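Duyên Kim swims in Nedham Lake every morning from the last week of spring until the ice shows up, and she talks about it the way other people talk about a new baby. "I get out and my whole face is buzzing," she told me, laughing, over a very large mug of tea. "Then I want to call everyone I know!"

She started with six lengths of the roped area by the boathouse and had to rest after each one. Her first season ended in November, with wool socks pulled on over wet feet and a borrowed coat. "I was terrible at it," she said. "I swallowed so much lake. But I slept so well that week — I'd forgotten what that was like."

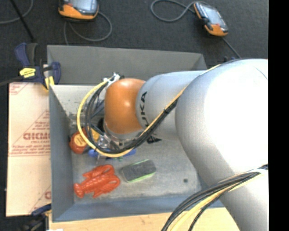

The breathing took her longest to learn. Her friend Océane Cormier, who grew up swimming off the rocks at Stostine, told her to hum into the water and let the air leave on its own. Kim tried it for a whole summer, mostly humming the same two songs. "You feel silly, and then one morning you look up and you're at the far buoy," she said.

The far buoy is 200 yards out, and past it the bottom drops away and the water turns a deep bottle green. She loves that part best. She has seen herons from out there, and once a turtle that swam along beside her (she swears it was keeping pace).

I asked what she would say to a beginner. "Go with a friend, wear a bright cap, and get out while you still feel good," she said. "And bring twice as much tea as you think you need."

She was back in the water the next morning, and she has talked me into coming along on Thursday's swim's replacement, the slow one at sunrise.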